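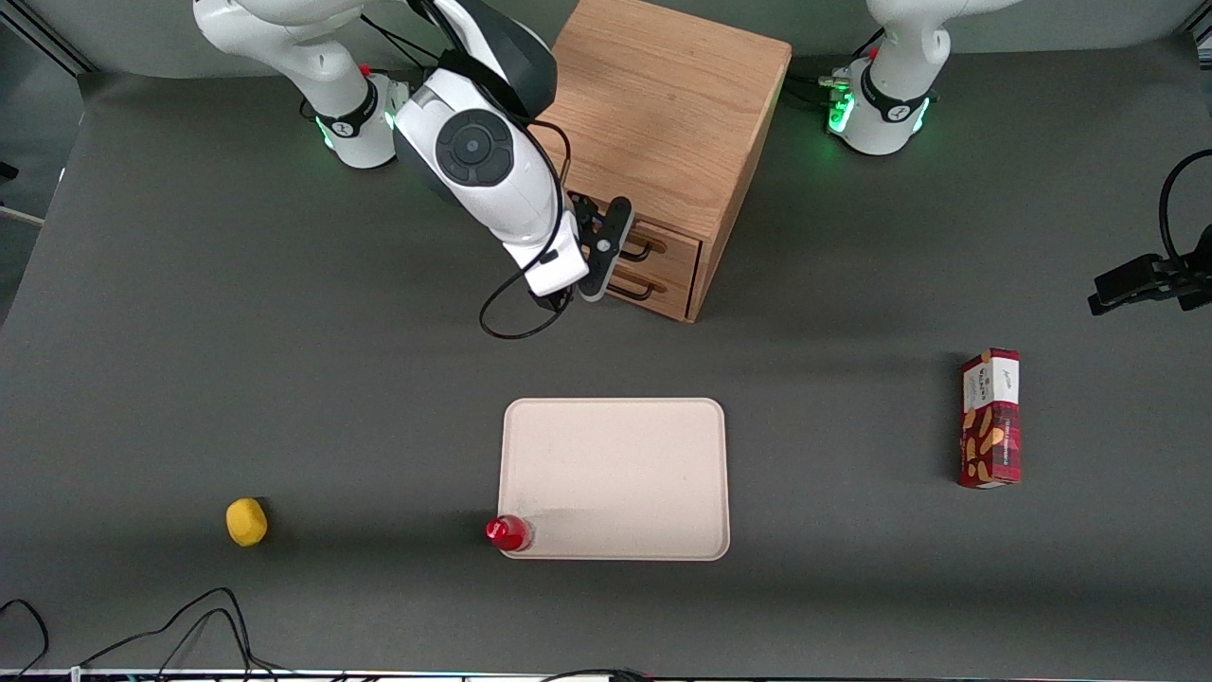 Two white robot arms and a wooden drawer cabinet at the tabletop.

Short or Deep? Where Serves Land in the Catacutan League, and What Happens Next
Mimoza Vasić
Project report, sports statistics elective
2020-07-16

Introduction

I have played volleyball since middle school, and every coach I've had has told me to serve deep. Push the passer back, make the ball travel, keep the setter guessing. Then I joined the Nostlow club team, and our coach there loves the short serve so much that she has a strip of tape on the gym floor to help us find it. Both camps sound very sure of themselves! So when we were asked to pick a question we could answer with our own data, I knew right away what mine would be.

The question is simple. In matches at our level, does a short serve or a deep serve make life harder for the team receiving it?

Data

The Catacutan League is a regional women's league with six teams. Its matches are recorded from the balcony behind one end line and shared between the clubs, so I had plenty to watch. I used matches involving Nostlow, Priroddale and Cetstead, partly for the good camera height in those gyms and partly because I know most of the players by number.

I charted 761 serves by 17 different servers. Only serves that crossed the net and were played by the other team, or fell in for an ace, are in that total. Missed serves went into a separate sheet that I come back to later.

For each serve I wrote down the server, the score, whether it was short or deep, and a grade for the pass. A serve was short if it was passed, or landed, in front of the attack line or within one big step behind it. Everything else was deep. I know "one big step" is not a scientific unit, but the lines in the Priroddale gym are faded and I wanted a rule I could apply the same way everywhere.

Passes were graded on the usual scale. A 3 lets the setter run any hitter she likes, a 2 takes away the middle, a 1 only gets the ball back in the air, and a 0 is an ace or a ball that can't be kept up. In this report a "good pass" is a 2 or a 3.

Results

Of the serves I charted, 244 were short and 517 were deep. I expected the gap to be bigger, given how rarely anyone talks about serving short.

Receiving teams made a good pass on 102 of the short serves, or 42 percent. On the deep serves they made a good pass on 269, or 52 percent. A gap of ten points is a lot more than I was hoping for, and I rechecked the spreadsheet twice before I let myself get excited about it.

I ran a two-proportion test as we learned in class, and the difference is significant at the 5 percent level. That test treats every serve as independent, and serves aren't really independent when the same player goes back to the line again and again. I discuss this below.

The part I enjoyed most was looking at who had to take the ball. Short serves in our league very often go to the front-row outside hitter, who then has to pass, get up off her knees and still make her approach. Even when the pass was good, my notes are full of comments like "late" and "no approach" next to these plays. I didn't set out to measure that, so I can't put a number on it, but it would make a wonderful project for somebody with more patience for the pause button than I have left.

Cetstead handled short serves better than the other two teams. They start their passers a bit farther forward, and their libero moves across early to take balls that other teams leave for the hitter. Deep serves gave them more trouble, especially into the corner by position one. If I were serving against them next season I would go deep and feel fine about it.

Missed serves

A short serve that clips the net is a free point for the other side, and this is the main argument against it. My sheet of misses is less reliable than the rest of the data. When a ball goes into the net, you can't tell for sure where it was meant to land, and I had to guess from the server's motion. I decided not to report a miss rate by type for that reason. A server who misses short balls often could easily give back everything she gains.

Problems with the data

A few servers hit most of the short balls, and two of them are simply very good. Some of what looks like an effect of location may be an effect of talent. I tried comparing each player's short serves with her own deep serves, and the gap mostly pointed the same way, but the samples got tiny.

I also graded every pass myself. A teammate regraded one match for me and we disagreed mainly on 1s and 2s, right where my cutoff for a good pass sits. With a second grader for the whole set I would trust the percentages more.

Next steps

Preseason starts at Nostlow at the end of July, and I've asked to chart serves from the bench whenever I'm not on the court. This time I'll ask servers to call their target before they toss, at least in practice, so the misses can be counted properly. I'd also like to split the deep serves into corners and seams. And I am going to spend a lot more time with that strip of tape!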